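From the Tool Library: Winter Hours, the Small Hardware Shelf and a Word About Returns

The tool library at Skasbridge goes to its winter schedule in November. We will open at 10 a.m. instead of 8, and the last checkout is at 4:30 p.m. The after-hours drop box stays where it is, beside the loading door, and takes anything that fits through the flap. Please don't leave ladders, saws or anything with a gas tank outside the building overnight. Two items went missing that way last winter, and our insurance does not cover tools left on the sidewalk.

Membership now stands at 819 households, up 141 from this time last year. Most of the new members live on the east side of the river and joined after the Laleck hardware store closed. Several have asked us to stock the things they used to buy there one or two at a time, such as a single bolt for a gate or a replacement washer for a garden tap. We talked it over at the September meeting and decided to try it.

The small hardware shelf is open to all members and is on the wall to the left of the front desk. You take what you need and put what you can in the cash jar. The suggested price is 40 cents for a common bolt with its nut, and less for washers and screws. The stock comes from donations, leftover contractor supplies and one large purchase we made from Kamico when they cleared their warehouse. It leans toward fasteners in inch sizes. We have very little metric at the moment and would be glad of more.

Some guidance on using the shelf. If you are replacing a part, bring the old one with you. It saves a lot of time to try a nut on the bolt it is meant for before you walk home with it. There is a thread gauge on a chain at the end of the shelf, and the desk has a second one. If a nut starts easily and then binds after a turn or two, it is probably the wrong thread, so back it off and try another. Forcing it will ruin both pieces.

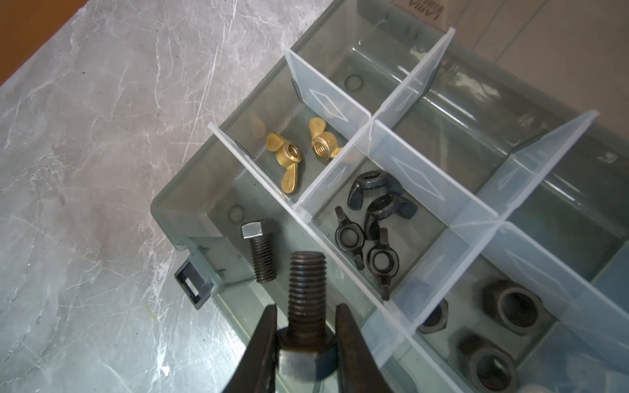

For outdoor work, think about what the metal will be sitting in. Plain steel rusts quickly on a gate or a boat trailer. Brass holds up well in damp places but is softer, and it should not be used where a part carries a heavy load. Galvanized and stainless fasteners both do well outside. Try not to mix metals in a spot that stays wet, as one of them will corrode faster than it would alone. If you have a project where strength matters, such as a deck, a swing set or anything overhead, please buy new, graded hardware from a supplier. What we have on the shelf is mixed and we can't say what it is rated for.

Donations of hardware are welcome during open hours. We ask that they be clean, free of rust and sorted at least by type. A coffee can of mixed screws takes an evening to go through and most of it ends up in the scrap bin. We do not need any more drywall screws. We could use:

Machine screws, any length, with nuts
Wing nuts and thumbscrews
Carriage bolts over three inches
Metric bolts, M5 through M10
Cup hooks and screw eyes
Cabinet hinges in matching pairs

Storage boxes with lids or dividers are also useful, provided they are not cracked.

On returns, we have had a run of tools coming back late, mostly pressure washers and tile saws. The loan period is seven days, with one renewal if no other member is waiting. You can renew by phone or at the desk. The late fee has not changed, but beginning in November it will be charged to your account automatically, and accounts with an unpaid balance will not be able to reserve ahead. If you know you will be late, call us. We would much sooner move a reservation than charge you.

Please also return tools with their cases and accessories. The Voß rotary hammer has come back twice without its depth stop, and we have had to order a replacement. Check the card inside the lid, which lists everything that should be in the case. Empty the dust bag on the sanders before you bring them in.

The sharpening bench will be open through the winter at the same hours as the desk. Kitchen knives, chisels, plane irons and garden shears can be left for pickup the following week. We don't sharpen serrated blades or chainsaw chains. Lawn mower blades should be taken off the mower before you bring them in.

Finally, we are raising money to replace the heater in the back workshop. The current one is old enough that parts are no longer made for it, and the room was too cold to use for most of last January. We have a quote for the new unit and its installation and are $200 short of the deposit. There is a box on the front desk, or you can add a gift to your membership renewal. Classes in the back workshop are on hold until the heater is in, and people already signed up for the chair repair class will keep their places.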